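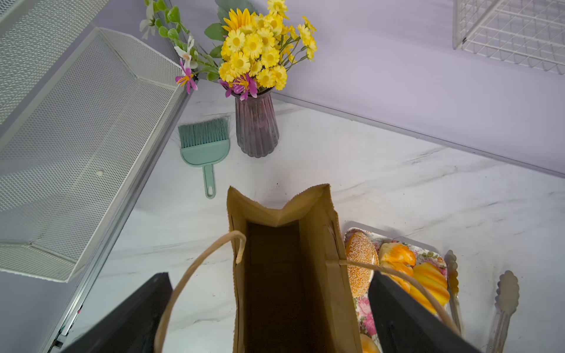 Packing bench, bag open, tray to the right.

GRILLBRIDGE BAKERY COUNTER: ARM CELL, MONTHLY INSPECTION
Site: Sokness
Period: March
Checked by: Clyde Ruiz-Ortega
Sheet: 232

Mark OK, ACTION or N/A. Comments are read at head office, so I'm told.

1. Worktop clear of crumbs and debris
ACTION. Specks on the marble again. The arms don't wipe down after themselves, so the job has passed to whoever used to do the bagging. Kelitz call this "redeployment". Tamsin on earlies calls it wiping.

2. Tray within reach of the right arm
OK. The rose pattern stays. Chow asked for plain white and were outvoted by the morning shift.

3. Bags opened fully and stood upright before start
OK. Still done by hand. Staff have become very good at opening bags, a skill missing from all our job descriptions.

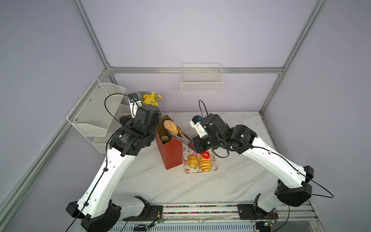 4. Tongs secure in gripper, no play at the jaws
OK. Check at start of shift and after every break. Please stop borrowing the tongs for the pasties.

5. Cables clipped along the arm, no loops hanging where they can snag
ACTION. Clips present on the links. The loops at the wrists want another look from Kelitz. Logged as job 759, where it joins the others.

6. Stop button tested from both sides of the counter
OK. Tested at 6 a.m. Everyone on shift can now find it without looking. Two people say it's the best part of the day.

7. Front rail and channel free of foreign objects
ACTION. Small coloured bits in the channel, full length. Decoration or not, somebody has to decide and write it down, as the cleaning sheet says "remove all" and the girls on lates say "don't you dare".

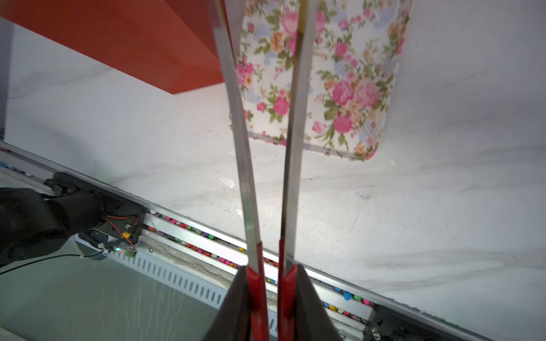
8. Gripper fingers and red sleeves: cracks, lifting, residue
OK. Wipe with a damp cloth, power off. Sleeves are replaced at 1000 hours and we have no spares on the shelf. ACTION for the spares, then.

9. Circuit boards by the arm bases covered
ACTION. They sit out where flour can get at them. Cover requested in the last sheet and the one before.

10. Staff briefed on bagging order
OK. Heavy items first, soft on top. We taught the arms this and now get asked by the arms' trainer whether we are sure.

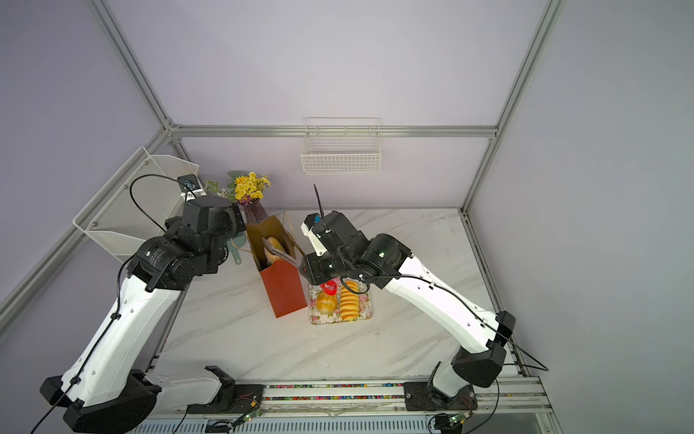 11. Noise, posture, breaks
OK. Fewer sore wrists since the change, and I'll give them that. More standing and watching, so stools are wanted, 50 cm high, two of them. Rota still assumes watching isn't work.

12. Flowers kept clear of arm travel
OK. Vase at the back. Not on Kelitz's drawing, but it's staying.

Open actions: 1, 5, 7, 8 (spares), 9, plus stools
Copy to: Chow, Kelitz, staff room door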